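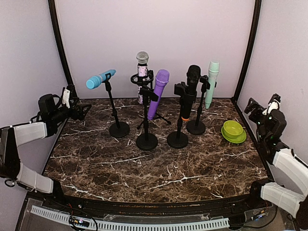 Ebony Ruddock wrote in to ask whether a desk stand could really replace the floor boom in her spare room, because she had tripped over the boom's legs once too often and was ready to give up singing at home altogether. Please don't give up, Ebony! A good short stand will do nearly everything you need, and the one we'd reach for first is the Flindwood.

Flindwood Desk Stand
Posted in October by Elis Foulkes

I've used this stand at home for 19 months, mostly for spoken word and a bit of quiet singing late at night, and I'm still fond of it. It has a heavy round base, a column that slides up and down, and a collar you tighten by hand. No tools, no little key to lose down the back of the sofa. You set the height, give the collar a turn, and it stays there (I've yet to catch mine sinking halfway through a long reading, which my old one did all the time).

The base weighs more than you'd think from its size. With a handheld vocal mic on top it feels planted, even when you lean the mic well over to get it nearer your mouth. Do keep the lean over the base as far as you can. If you hang a big side-address mic right out past the edge it will want to tip, and for that you'd be better off with the Aguiar, a clamp arm that grips the side of the desk. The Aguiar needs a desk edge with nothing underneath it, so check for drawers and crossbars before you order. Mine wouldn't fit the bureau at all and had to go on the kitchen worktop.

There's a felt ring under the Flindwood's base. It stops scratches and takes the edge off taps and knocks, though it won't hide typing. If you type while you talk, put a folded tea towel under the whole thing. It looks daft and works a treat.

What's in the box
Base with felt ring fitted, column in two sections, push-in mic clip, thread adapter, one spare felt ring. Cable isn't included.

The clip suits most handheld mics with a tapered body. Fatter wireless handles can be a squeeze, so we also stock the Trutus wide clip, which screws straight on in place of the standard one. Don't force a thick handle into the narrow clip, it can split at the hinge, and I've a small drawer of broken ones to prove it.

Looking after it
Wipe the column with a dry cloth now and then. If the collar starts to feel gritty, take the top section right out, clean the inside of the collar and slide it back. Please no oil! Oil gets into the grip and then nothing holds.

Lowest height: 19 cm
Cable clips on column: 6
Stock code: 323
Delivery: 9 working days

The older Hustier stand is still on the shelf in small numbers. Same thread, lighter base, and rather nice if you need to carry it to rehearsals in a rucksack. Spare felt rings fit both.

This site uses cookies to remember your basket. Accept | Manage settings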